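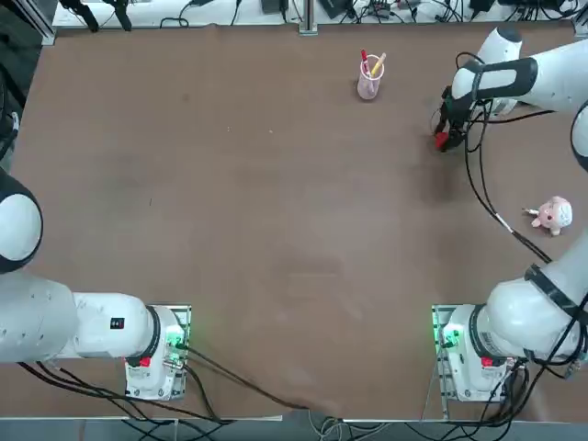

3.2 Desk items

Filed under: Articles > Methods
By Tímea Takács and Ravindran Lobo, 2/24/21

Our study of desk tidying used 20 small items on a brown tabletop. Pens went into upright holders. 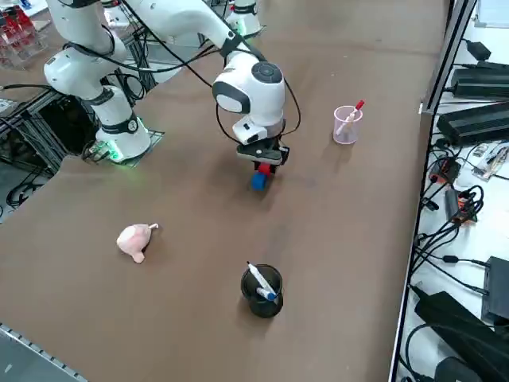
Vol. 2, p. 148

Figure 2. A marker with a red cap in the clear cup, and one with a blue cap in the black holder.

Toys had no fixed place -- people chose one. 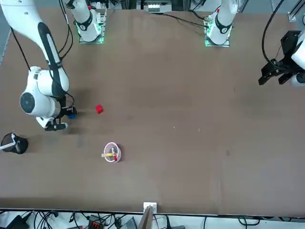
Sheldon McKinnon objected that a cube left beside a bowl may count as tidy in one home and as clutter in the next. We kept both readings in the scoring. 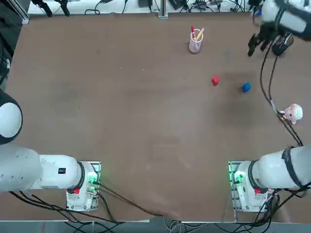

Skodisville, July

The second round kept the translucent cup near the far edge. Items put back within a hand's width of their start were scored as returned.

Last updated: July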